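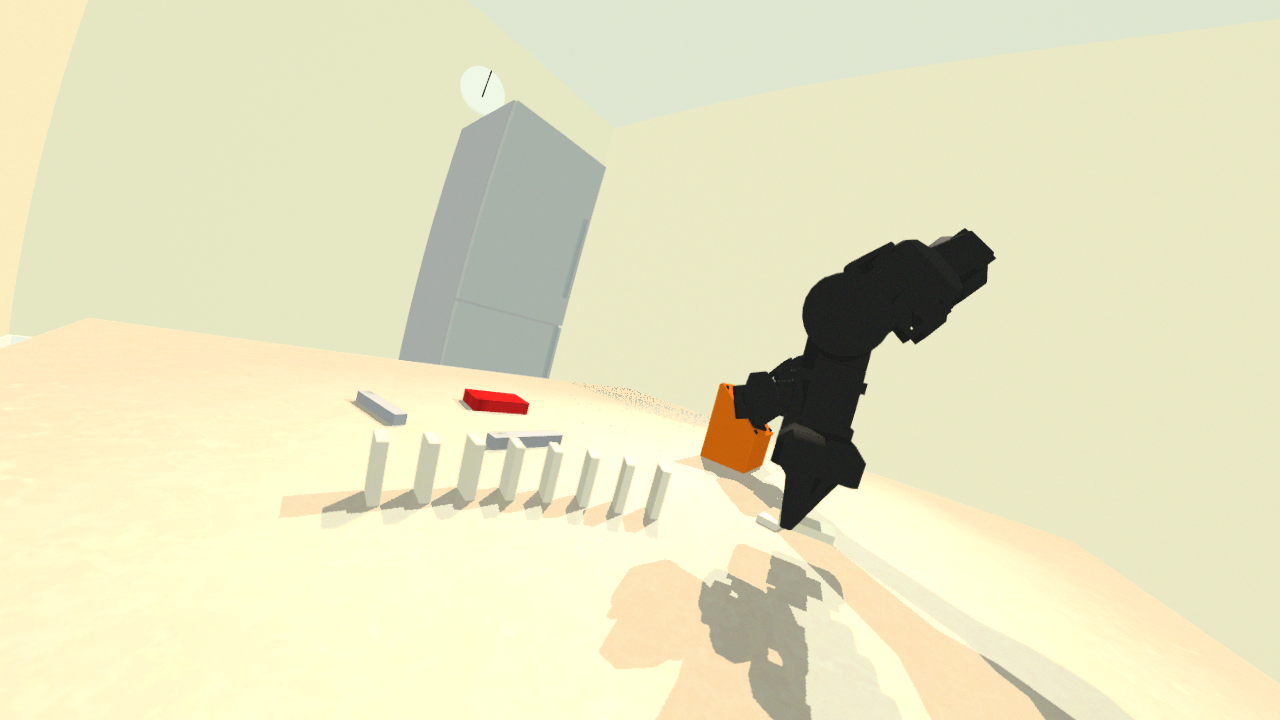 ¿Por qué se tira comida que todavía estaba buena? Porque se pierde de vista dentro del frigorífico, y cuando reaparece ya nadie se fía de ella.

Figura 2. Frigorífico detrás de una mesa de tono claro, interior generado por ordenador.

3. Resultados y discusión: el olvido como causa de desperdicio

Los diarios de cocina recogieron casi 900 anotaciones de alimentos desechados. Se excluyen cáscaras, huesos, posos de café y demás restos no comestibles. También las anotaciones ilegibles, que las hubo. El grueso corresponde a fruta y verdura fresca, seguido de sobras cocinadas y, ya bastante más atrás, lácteos. La carne aparece poco. Cuando aparece, la anotación suele ser más larga y con tono de disculpa ("se me pasó, qué rabia"), cosa que ya había señalado Begum en el estudio piloto de Makovgate.

La codificación la hicieron dos personas por separado. Discrepancias sobre todo en la categoría "caducado", que los hogares usan para casi cualquier cosa: fecha pasada, mal olor, aspecto raro, simple antigüedad. Se optó por dividirla en fecha vencida y deterioro percibido. Una parte de las anotaciones no permitía decidir y quedó en un grupo residual que no se analiza aquí.

3.1. Posición dentro del aparato

El estante superior y el fondo concentran los olvidos. Resultado esperable. Menos esperable: el cajón de verduras, pensado para conservar mejor, figura en los diarios como el sitio donde las cosas "se mueren". Varias participantes habían dejado de usarlo para verdura y guardaban allí bebidas o quesos. El calabacín, a la puerta. Desde el punto de vista térmico es mala idea, la puerta es la zona más cálida y la que más oscila, pero en esos hogares el calabacín se comía.

Hay por tanto una tensión entre la conservación física y la visibilidad. Los folletos de la campaña municipal Flurutlow solo hablan de la primera: qué va en cada balda, a qué temperatura. Las participantes conocían el folleto, lo tenían incluso pegado con un imán, y no lo seguían. Volvemos sobre esto en la sección de recomendaciones.

La frecuencia de compra matiza lo anterior. Quien compra a diario olvida menos aunque tenga el frigorífico desordenado. Quien hace una compra grande olvida más, y lo que olvida es lo comprado la vez anterior, empujado hacia atrás por lo nuevo. No tenemos datos de peso de las compras, lo cual es una limitacion seria.

3.2. Recipientes

Las sobras en recipiente opaco se desechan más tarde que las guardadas en recipiente transparente, y casi siempre enteras. Plato tapado con otro plato: igual. La tarrina de helado reutilizada es un caso particular, citada en muchos diarios con ironía. Contenido desconocido hasta abrirla. En las entrevistas se repite la misma secuencia: se guarda la ración con intención de comerla, no se come al día siguiente, después da pereza, después da asco. El cubo llega al final, cuando tirar ya no genera culpa. Evans y otros han descrito antes algo parecido, nuestro material va en la misma línea.

Se entregaron etiquetas adhesivas Kodix a un subgrupo para anotar la fecha de cocinado. Uso alto al principio y luego abandono. Los motivos: falta un bolígrafo cerca, la etiqueta se despega con la condensación, "en mi casa ya sabemos lo que hay". No observamos diferencias claras en la cantidad desechada, aunque el subgrupo era pequeño y el seguimiento corto, asi que conviene no sacar demasiado de ahí.

3.3. Quién decide

La decisión de tirar recae de manera desigual. En hogares con varios adultos suele haber una persona que revisa, huele y desecha; las demás dejan el alimento donde estaba. Esa persona es también la que rellena el diario, lo que introduce un sesgo evidente. Los alimentos que otro miembro tiró sin avisar no constan. Rezaul Begum propuso contrastar los diarios con bolsas de basura pesadas, protocolo Weerasinghe, pero no se llegó a aplicar en esta fase por falta de permisos.

En las entrevistas de seguimiento, cerradas el 17/04/2022, se preguntó además por las fechas impresas. Confusión persistente entre fecha de caducidad y consumo preferente, sobre todo en yogures y huevos. Las personas mayores de la muestra se guían más por el olfato y tiran menos producto envasado. Tiran en cambio más pan. El pan queda fuera del frigorífico en casi todos los hogares y se trata en la sección siguiente, junto con la fruta de frutero.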